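Moltitz Desk

Wrist-camera episodes of a robot arm picking things up from office desks, used to test whether a policy trained on tidy desks copes with the other sort. Mostly it sulks.

What's in it
147 episodes on 29 desks, wrist view only. Each episode has joint positions, gripper state and a one-line instruction.

Method
We train on 8 tidy desks and test on the rest. Frames are scored for blur, and the score goes to the policy as an extra input. Dropping blurry frames outright made grasping worse, to our annoyance, so they stay in.

Known problems
1. Motion blur. Small print is often unreadable, so please don't train a text reader on this.
2. Blocked views. Bags stand in front of keyboards, and fruit ends up beside the mouse.

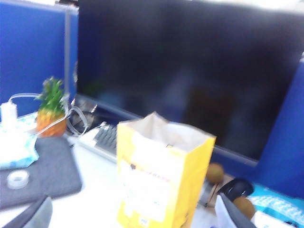
3. Loose cables. The policy treats them as objects, edges or a personal challenge.

Contact
Sobia Hayat for data, Ehsan Rajput for code. Bug reports with an episode number get read first.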